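4. Preparing the bed

4.1 Strip the bed down to the mattress. Check the surface for loose buttons, pins or torn seams before going further.

4.2 Lay the Trirance heating pad flat on the mattress with the cable outlet at the foot end. The printed side faces up.

4.3 Pass the elastic straps under the mattress corners and pull until the pad lies flat. Do not knot the straps.

4.4 Cover the pad with a single fitted sheet. Small creases in the sheet are acceptable - folds in the pad itself are not.
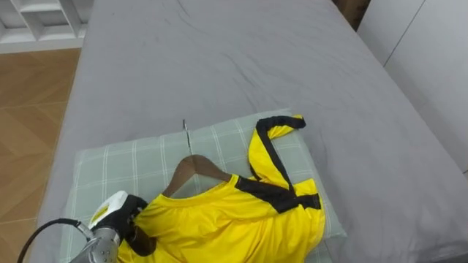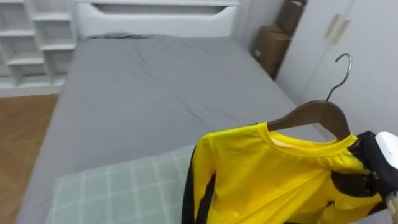 Gray fitted sheet on the bed.

4.5 Route the cable down the side of the bed to the floor. Keep it clear of bed legs, drawers and casters.

CAUTION: Do not use the pad on an adjustable bed. Repeated bending damages the heating wire.

5. Connecting the controller

5.1 Push the controller plug into the pad socket until both clips lock.

5.2 Connect the power cord directly to a wall outlet. Do not use an extension cord.

5.3 Press and hold the power key for 2 seconds. The display shows the default setting of 40 minutes.

5.4 Select a heat level. For the first use, choose LOW and let the full cycle run with the bed unoccupied.

NOTE: A faint odor may be noticed during the first cycle. If it is still present after the second, unplug the pad and contact the Covville service desk.

6. Storage

6.1 Unplug the controller and let the pad cool completely.

6.2 Roll the pad loosely. Do not fold it or place anything on top of it.

6.3 Store in a dry place, out of direct sunlight, with the controller in its own bag.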